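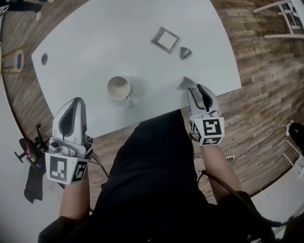
How long should I leave the table before I put anything heavy on it?

Leave it for 60 minutes after the last bolt is tightened. The feet settle a little under the weight of the top, and if you load the table too soon you may find you have to level it again.

Section 4. Fitting and levelling the Rillirby folding table

This section covers the fixed-foot and adjustable-foot versions of the table. If yours has castors, go to section 9 instead, as the legs are fitted in a different order.

Before you start

Lay a blanket or the flattened packing box on the floor. The top scratches easily along its edges, and most of the marks we are asked about are made during assembly. You will need the hex key from the parts bag, a spirit level and a soft cloth. A second person is needed for step 6.

Check the parts against the list on the inside of the lid of the box. If anything is missing, do not begin. Write to Amra Mujić in the spares office at Lukine, giving the number on the label under the top. Parts are sent by post and there is no charge for anything left out of the box.

Fitting the legs

1. Place the top face down on the blanket with the label towards you.

2. Find the two leg frames. The one with the locking bar goes at the label end. The other has a short rubber stop welded bracket side in, and goes at the far end.

3. Set the first leg frame over its plates and put in all the bolts by hand. Turn each one until it holds, but leave it loose enough for the frame to move.

4. Do the same with the second frame.

5. Tighten the bolts with the hex key, working from corner to corner across each plate. Stop when the washer no longer turns.

CAUTION: Do not use a power driver. The threads in the top are brass and will strip. Stripped threads are not covered by the guarantee.

6. Open both frames until the locking bars click. With one person at each end, lift the table by the frames and turn it onto its feet.

CAUTION: Keep fingers clear of the locking bars when lifting. Do not lift by the edge of the top.

Levelling

7. Put the table where it is going to stand. Levelling it somewhere else and then moving it is a waste of time, as few floors are the same from one side of a room to the other.

8. Place the spirit level along one long side and look at the bubble. Screw the foot at the low end outwards until the bubble sits between the lines.

9. Move the level to a short side and repeat, then go back to the long side and check it again.

10. Press down on each corner in turn. If the table rocks, one foot is clear of the floor. Screw that foot out until it touches, and a quarter turn more.

11. Hold each foot still and tighten its lock nut up against the leg.

Note: Feet on tables made before January 2018 have no lock nut. On these, check the level every few weeks. A nut can be added to the older foot – ask for part 901, which comes as a set.

Note: On thick carpet the feet sink unevenly. Use the wide discs sold by Carrasco, or put a square of board under each foot.

If something is wrong

The locking bar will not click. The frame is usually twisted. Loosen the bolts at that end by one turn, open the frame fully and tighten them again with the bar in place.

The table is level but still wobbles. Check the bolts first, then the rubber stop. If the stop has been fitted upside down, the frame has a small amount of play that no adjustment of the feet will remove.

A foot has seized. Put a drop of light oil on the thread and leave it overnight. Do not force it with pliers, as the plastic collar will split.

The top has bowed. This is nearly always caused by heat. Keep the table away from radiators and do not store it folded against a warm wall. A slight bow often goes if the top is laid flat in a cool room, but this can take some weeks.

Cleaning

Wipe the top with a damp cloth and a little washing-up liquid, then dry it. Do not use scouring powder, bleach or anything containing acetone. Ballpoint ink comes off with surgical spirit on cotton wool, provided it is dealt with the same day. The leg frames need only dusting.

Folding and storing

Clear the table before folding – even a thin mat can jam the hinge. Turn it onto one long side on the blanket, release the locking bars and fold the frames inwards, label end first. Store it standing on its long side, with nothing leaning against it.

Repairs to the hinges are carried out by Hiller. Speak to Costel Perić at the workshop before sending a table in, and keep the box if you have room for it.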